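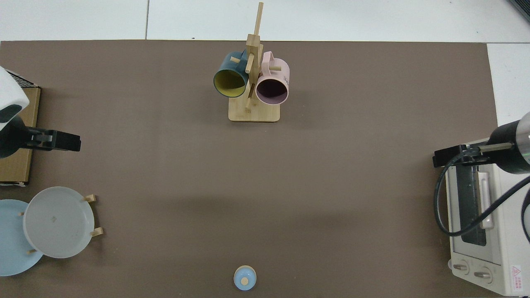 *3 min read · 13 replies, oldest first*

# Left arm drops out mid-task, right arm keeps going

**plumcup**
Okay, I need some fresh eyes. I run a two-arm kitchen setup (white arm on the left, the darker one on the right over the toaster oven) and the job is hanging mugs on a bamboo mug tree. It ran fine through most of March. Now the left arm faults in the middle of a reach, goes limp for a second, then holds position as if all is well. Meanwhile the right arm carries on with its half of the job like it never got the memo!

The log just says "comm timeout, joint 4" and then 127 over and over. Controller is a Grirkon, the older one with the fan. I've already swapped the power brick and it made no difference at all.

**hattori_fanclub**
127 on the Grirkon is a lost encoder packet. Had it for weeks. Reseat the connector at the elbow, the one under the little cover. Mine looked fully in and it wasn't.

**Dmitri_k**
Could be, but I'd look at cable routing first. That black cable looping down across the front of the oven on the right bugs me. Does it ever snag on the door handle?

**plumcup**
Different arm though? It's the left one that faults.

**Dmitri_k**
Sure, but are they on the same bus? If they're daisy-chained, a tug on one side can knock out the other. Ask me how I know (I lost a very nice bowl).

**plumcup**
Ugh. Yes, same bus. I did it that way to save a port.

**solomiia_t**
Solomiia Tkachuk here, I look after the arms at Kolley. Please forget the encoder for a minute. The scary part of your post is that one arm faults and the other keeps moving. A fault on either one should stop both. Is your e-stop wired to the pair or to each arm?

**plumcup**
One button, both arms. The button works, I've hit it plenty! But a fault doesn't trip it, that's all in software.

**solomiia_t**
Then I wouldn't run it again until that's fixed, whatever the cause of the 127 is. And going limp for a second is bad by itself. With the arm up over that box you could break something, and if your hand is in there it's worse.

**hattori_fanclub**
Little dramatic, no? These are small arms. I've been bonked by mine and lived.

**solomiia_t**
I've been bonked too. I've also seen a gripper close on a finger because the other arm's fault got cleared and the queue picked up where it left off. Not a big arm either.

**Dmitri_k**
With Solomiia on this one. It's an afternoon of work: shared fault line, both drives drop to hold, and no auto resume.

**plumcup**
Okay, I did both. Split the bus so each arm has its own port (bye, spare port) and moved the stop into the drive config, using the Drerkamine relay board I had in a drawer. Then I pulled the left arm's data cable on purpose, halfway through a move, with nobody near the mat. Both stopped dead. Then I let it loop through 4000 moves with the grippers empty and got 2 faults, both joint 4, and both arms stopped each time.

So hattori, I think you're right about the elbow connector as well. The cover comes off tonight. If the pins look bad I'll post what part number I end up ordering.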